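Two trays, one clear box and a lot of rice: my Truvitz review

I have bought more trays than any grown adult needs. There's one by the front door for keys, one on the dresser, one under the coffee maker that has never been the right size. So when my friend Karthik Kumarasinghe saw me eyeing yet another set, he said "you have a problem," and then he ordered the same one. I've been using mine since October and I have opinions!

The set is from Truvitz and it comes as three pieces: a brown serving tray, a black tray and a clear rectangular container. I bought it for snack nights and for messy table jobs, the kind where you end up chasing little bits of food across the wood with the side of your hand.

The brown tray

My favorite of the three, no contest. It's dark and see-through, a bit like looking through strong tea, and it looks lovely on a warm wood table. The corners are rounded (good, my hip has met enough sharp corners) and the rim is only slightly raised. That makes it easy to slide a snack bag or a wrapper off the side. It also means dry rice will hop right over the edge if you pour in a hurry. I tip it slowly now, most of the time.

It shows everything, by the way. Crumbs, fingerprints, pale grains of rice, all of it. I like that when I'm cleaning and hate it when people are coming over. A soft cloth does the job. I scrubbed mine once with the rough side of the sponge and there's now a dull patch near one corner, so learn from me.

The black tray

This one is the workhorse. It has raised edges, and I use it for sorting dry stuff — rice, lentils, the beans my aunt sends that always come with a free pebble or two. White rice on black is so easy to see that I wish I'd had one years ago. Do grains still get out? Yes. If you spread them with any enthusiasm, a few will land on the table, and I'd have loved a taller wall. I also had the Beler version for a while, which had a deeper lip, but it wobbled on a flat table and drove me up the wall. I'll take the strays.

The clear container

Fine! It's a clear plastic box. You can see what's in it, and when it's empty you can see straight through to the table. I keep rice in it while I'm working and then pour the rice back into the big jar in the pantry. Mine picked up a few scuffs in the first couple of weeks and they show when the light hits it. I've looked at the Jondameck ones as a replacement and haven't gone for it yet, mostly because this one fits the shelf so well.

Would I buy it again? Yes, for the trays. If you only want a container, get one on its own. I'd give the brown tray 5 stars, the black one four, and the box a friendly three. My main gripe is that Truvitz doesn't sell the brown tray separately, and I'd happily take a second for the porch. Karthik says he wants two more of the black ones, so I'm no longer the one with the problem.

My table on a rice and snacks kind of day:

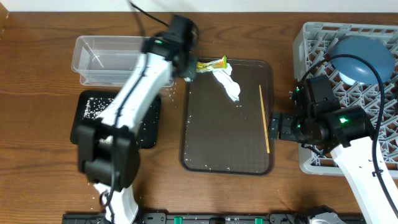
Questions from readers

Does the brown tray go in the dishwasher? I wash mine by hand, so I can't tell you how it holds up in there. Warm water and a drop of soap has been plenty.

Do the trays stack? The black one goes on the bottom in my cupboard and the brown one sits on top, with a dish towel between them to stop any more scratches.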